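Organización del hogar › Cestas y bandejas › Guías de uso

3. Puesta en uso de las cestas trenzadas Josotden

3.1. Retire los cartones y las etiquetas. El folleto promete que la cesta sale de la caja «lista para lucir». Yo le daría antes una noche al aire, y luego ya veremos.

3.2. Pase un paño seco por el trenzado. El cepillo Ilon que se vende aparte hace lo mismo y cuesta más.

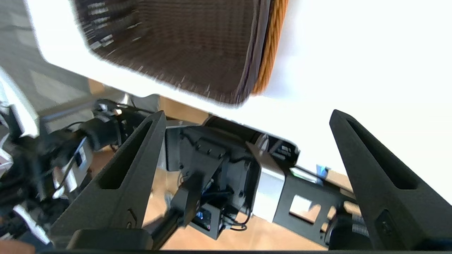 Bukola Okoro: el paño se me enganchaba en el borde hasta que empecé a pasarlo en el sentido de las hebras, y para el fondo sigo prefiriendo una brocha vieja.

Vale también la brocha, siempre que sea blanda.

3.3. Coloque las cestas vacías sobre una superficie lisa y compruebe si cojean. Se supone que ninguna lo hace. Compruébelo igualmente.
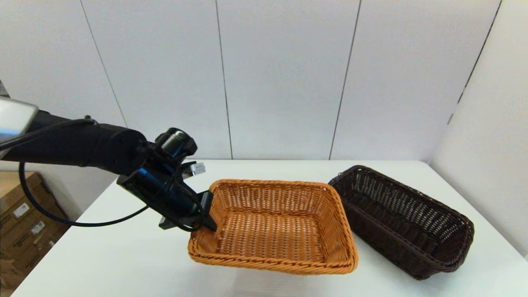 3.4. Si una esquina se levanta, ponga dentro un peso repartido y déjelo 12 horas. A veces funciona — a veces hay que repetir.

3.5. Decida qué va en cada color. El sistema Loltitz propone 12 categorías; con dos cestas, reserve una para lo diario y otra para lo demás. 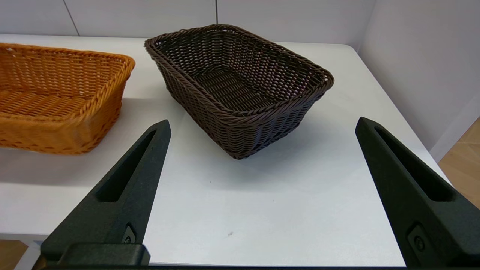
3.6. Deje un hueco entre una y otra para meter los dedos y levantarlas sin rozar los bordes.

NOTA. Los objetos menudos se cuelan por el trenzado. Use un forro de tela.

PRECAUCIÓN. No levante la cesta cargada por un solo lado. El «borde reforzado» es una expresión del catálogo — no una garantía.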